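Home Forums Gallery New posts Search Log in

Framing and Display > Prints and paper

Hanging a set of lino prints without glass?

mothwing
I've got a set of lino prints by Krajewska, the harbour series, printed on fairly thin Japanese paper. I want them up the stairs in a line. The wall is old plaster and crumbles if you look at it, so I'm trying to keep the weight down. Has anyone hung prints like these without glass? I was thinking wooden poster hangers, the sort with magnets top and bottom.

papercrane_77
I've had prints in magnetic hangers for years, no complaints. Thin paper does curl at the sides though, more in winter with the heating on. If the curl will annoy you, go for frames.

Stubbs
Please don't leave them bare on a staircase. People brush past with coats and bags. I lost a good woodcut that way, a long grease mark right across the margin. Acrylic glazing weighs very little and you can get it cut to size.

mothwing
Fair point about the coats. Is acrylic as reflective as people say? There's a window at the top of the stairs and it gets the sun until 4 in the afternoon.

Stubbs
The cheap stuff is. Nusley do a matt one which is better, but it softens the fine lines a little. With lino you probably wouldn't notice.

inkandbone
You would notice. I had it on a Krajewska from the same series and the blacks went grey. I took it out within the month and put clear back in. I'd sooner have a reflection than a grey print.

Stubbs
Depends on the light. Mine are in a dark hallway and the blacks look fine.

mothwing
I might buy one sheet of each and compare them on the wall. On the sun, would you worry about fading? The inks are oil based as far as I know, but the paper is cream and I don't want it going brown. 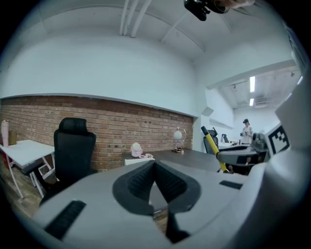
papercrane_77
Ink will outlast the paper. Get the UV version if you go for acrylic, and keep the prints off the top few steps where the sun lands. I swap mine over every October so no print gets the bright spot for more than a year.

inkandbone
Agree with that. Also use a mount or spacers. Thin paper pressed straight against acrylic can stick, and the static pulls it up when you're putting it together.

mothwing
Right, mounts it is. Any frames you'd recommend that aren't too heavy? I looked at Cirkura but the sides are very thin and I wasn't sure they'd stay square.

Greta_lino
I have 5 of the Cirkura ones and they've all stayed square. The backs are poor. The clips bend after you've opened them twice, so tape over the join and leave it alone.

Stubbs
Bodgate has a framer by the market who makes plain obeche frames, unfinished, and you wax them yourself. Costs more than Cirkura but you can choose the depth. Ask for the offcuts box, it's cheaper.

mothwing
I can get to Bodgate easily enough, thanks. Last thing, fixings. Would adhesive strips hold on old plaster?

inkandbone
No. They'll hold the frame and the paint will come off the wall. Put a picture rail up, or a thin batten following the slope of the stairs, fixed into the studs. Then hang everything from that on cord.

papercrane_77
Hardwall hooks have been fine for me in old plaster, the little plastic ones with the pins. A batten seems a lot of work for light frames.

inkandbone
Not in plaster that crumbles. The pins just make a bigger hole.

mothwing
I'll try one hook low down where it won't show, and if it pulls out I'll do the batten. Will post again once I've been to the framer.

Comments

lowtide: We did the batten and painted it the same colour as the wall. You stop seeing it.

Greta_lino: If you wax obeche, do a test piece first. It goes yellower than you'd expect.

hobbs_end: Did the hook hold?

Last updated: October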